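Unit 3 Notes: Tone, Contrast and Background in Product Illustration
Course reader for second-year visual communication, Taltden campus
Revised September 7, 2024
Notes prepared by Tihomir Kneževič

Read these before the studio session and bring your greyscale swatches. The colour wheel material from Unit 2 is assumed and won't be repeated.

3.1 What we mean by tone

Tone is how light or dark an area is, apart from its hue. A red and a green can have the same tone, and when they do, the line between them gets hard to read even though the colours are opposites. Squint at your work. Squinting knocks back the detail and leaves you with the large tonal shapes, and those shapes are what a reader sees first on a shelf or in a catalogue.

Most beginners mix colour first and check tone later, usually after the client has complained. Work the other way. Block in three tones only (light, middle, dark) and settle the arrangement before any hue goes on. The Brinar exercise at the end of this unit is built on that order of work.

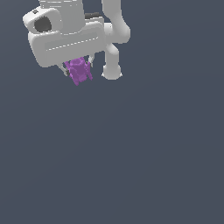 Tonal separation between subject and background is the cheapest tool an illustrator has. A pale subject needs a background dark enough to hold its outline but light enough that shading on the subject's shadow side doesn't sink into it. A mid to dark grey usually does both jobs. The white arm against flat slate grey reads straight away, and the light greys used for its shading stay clear of the background tone. Put the same form on white and you would need a drawn outline or a cast shadow to recover the edge. Put it on black and the edge would be strong, but the soft greys inside the form would look washed out by comparison. This last effect is simultaneous contrast, covered in the lecture with the two-square demonstration.

3.2 Flat and graded backgrounds

A flat background carries no information about depth. There is no horizon and no surface for an object to rest on, so the viewer judges size from the object alone. For technical catalogues that can be an advantage. For food, clothing and furniture it is usually a drawback, and a gentle gradation from bottom to top is enough to suggest a ground plane.

The Nikolaidis catalogue on reserve at the library is worth an hour of your time. Look at page 44, where the same teapot is printed on three backgrounds, and note which handle you can trace most easily with a finger. Then cover the captions and do it again from further back.

3.3 Saturated colour on grey

Neutral grey makes a colour placed on it look more saturated than it would on white. It also pushes the grey itself slightly toward the complement, so a true neutral next to a strong colour can look faintly tinted.

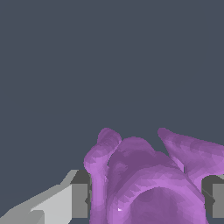
Correct for this by eye and not by number. If the grey looks wrong beside the colour, mix a little of that colour into the grey until it settles down. Very small amounts are enough. Gouache dries to a different tone from the wet paint - allow for that, and test on the same stock you'll use for the final piece.

Shading a saturated form is a separate problem. Adding black dulls the hue. Moving the shadow side toward a neighbouring hue keeps it lively, and the same goes for highlights.

3.4 Exercise (Brinar sheet)

Paint one simple household object on three grounds: white, mid grey and near black. Use the Prulus greys from the supply cupboard, not your own mixes, so the sheets can be compared at the review. Keep the object the same size each time and don't outline it.

Write a short paragraph under each version stating where the edge is strongest and where it is lost. Hand in the sheet with your three-tone block-in clipped to the back. Late sheets go in the box outside room 832.

Unit 4 covers cast shadows. Bring a desk lamp if you own one.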